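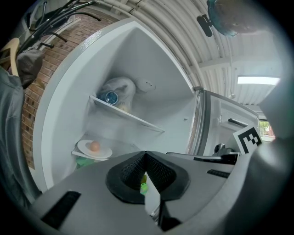 えー、こんにちは。今日は「手紙の書き出しをどうするか」という話をします。三十分の枠なんですけど、前回このテーマでしゃべったら書き出しの話だけで時間を使い切ってしまって、結びの話に一秒も入れませんでした。なので今日は最初から結びは捨てています(ここで笑いが来なくても気にせず進む)。で、手紙が書けない人って、書けない間に何をしているかというと、冷蔵庫を開けるんですよね。白い冷蔵庫の扉を開けっぱなしにして、別に何か食べたいわけでもなく、ぼーっと立っている。私もそうです。便箋は机の上にあって、「拝啓」だけ書いてあって、本人は台所にいる。今日はその、台所から机に戻ってくるまでの話だと思って聞いてください。

(水を一口飲む。マイクから顔を離すこと。前に録音を聞き返したら、ごくっという音が全部入っていた)

まず自己紹介を短めに。私は古い手紙を読むのが趣味で、仕事ではありません。きっかけは、ムニクという小さな古書店で買った箱でした。箱の中身は料理の本のはずだったんですが、底のほうから手紙の束が出てきまして。宛名はほとんどがザークステッドという町で、差出人はばらばら。店に電話したら「それも込みの値段です」と言われて、いやあ、うれしかったですね! その晩は料理の本なんか一冊も開きませんでした。

束の中に、書き出しだけの手紙が混ざっていたんです。途中でやめた下書きですね。これがもう、面白くて面白くて。完成した手紙より好きかもしれない。読み上げます(ゆっくり。急がない)。

「先日はありがとうございました。先日というのは雨の日のほうです」

これで終わりです。続きはありません。雨の日のほう、ということは雨じゃない日もあったわけですよね。二回会っていて、お礼を言いたいのは片方だけ。もう片方の日に何があったのか、私はいまだに考えています。

もう一通いきます。

「お元気ですか。私は元気ではありませんが、それは後で書きます」

後で書いてないんですよ!(ここは少し間を置く。客席を見る)

この二つ、礼儀から言うとたぶん両方だめなんです。手紙の書き方の本を見ると、時候の挨拶があって、相手の安否をたずねて、それから自分のことを書く、という順番になっています。順番どおりに書けば失礼にはならない。ならないんですけど、順番どおりに書こうとすると時候の挨拶で手が止まるんです。十一月の下旬って何て言えばいいの、とか。「向寒の候」と書いてみて、自分の口から一度も出たことのない言葉だなと思って、そこで立ち上がって、気がつくと台所です。
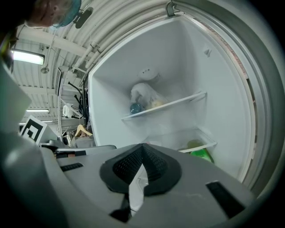 だから私は、書き出しを最後に回すことをおすすめしています。一行目を空けておいて、二行目から書く。これはヒュリヤ・アイドーアンさんに教わったやり方です。彼女とはエルテュルクという喫茶店の読書会で知り合いました。トルコ語と日本語の両方で手紙を書く人で、日本語の手紙のほうは必ず上を三行分空けてから始めるんだそうです。「上の三行は、あとで来るお客さんの席」と言っていました。いい言い方ですよね。私はそれを聞いてすぐ真似して、三行空けたまま投函しました。

(失敗談その二は時間があれば。なければ飛ばして次の紙へ)

失敗談その二。五月に、お世話になった先輩へお礼状を書いたんです。今度こそと思って、書き出しに凝りに凝って、庭の話から始めました。うちに庭はありません。ベランダに鉢が置いてあるだけです。それなのに「庭の緑も日ごとに濃く」と書いてしまって、先輩から返事が来て、「今度そのお庭を見に伺います」と。どうしましょうか、あれ。まだいらしてないんですけど、このごろ呼び鈴が鳴るたびにどきっとします。

ということで、嘘の庭は書かないほうがいいです。鉢なら鉢と書く。そのほうが短いし、相手も想像しやすい。さっきの「雨の日のほうです」も、書いた人はたぶん何も飾っていないんですよね。頭にあったことを、そのまま置いただけで。

ここで少しだけ実習をします。お手元にはがきがあると思います。ない方は手を挙げてください(受付に予備あり。鉛筆も一緒に渡す)。やることは簡単で、今週あったことを一つ、挨拶なしで書いてください。宛先は思い浮かべるだけでけっこうです。時間は五分。その間、私は黙っています。前回は沈黙が怖くなって途中でしゃべってしまい、アンケートに「実習中の講師の話がうるさい」と書かれました。

(五分。しゃべらない。歩き回らない。覗き込まない)

はい、ありがとうございます。途中の方もそのままで大丈夫です。読んでもいいよという方がいたら、お一人かお二人お願いします。いなければ私のを読みます。私のはこうです。「切手を買いに行って、切手以外のものを全部買って帰りました」。これ、出す相手が決まっていなくて、誰かもらってくれませんか。

道具の話もよく聞かれるので、ちょっとだけ。便箋は何でもいいです、と言いたいところですが、私はソトゥヴィッツの薄い便箋をずっと使っています。罫線の色が淡くて、字が曲がっても目立たない。ペンは書ければ何でも。万年筆に憧れて買ったこともあるんですけど、インクを入れる作業が楽しくなってしまって、入れては洗い、入れては洗いで、肝心の手紙が一通も増えませんでした(手のインク染みの話はしない。長くなる)。

質問で多いのが「メールでもこのやり方でいいですか」というもの。いいと思います。ただ、一行目を空けたまま送信しないように、そこだけは見直してください。便箋の余白は余白に見えますが、メールの空白は操作ミスに見えますので。「字が下手で」という方には、今日回覧する下書きの写しを見ていただくのが早いです。「雨の日」の方、すごい字ですよ。最初は「雨の目」と読んで、しばらく悩みました。

回覧分は後ろの席まで行ったら、受付の箱に戻してください。はがきはお持ち帰りいただいてかまいません。次の会は十一月二十八日、同じ部屋です。そちらでは今日できなかった結びの話をやります。「かしこ」の話から入る予定です(先に「敬具」の質問が出たら、次回に、と言って逃げる)。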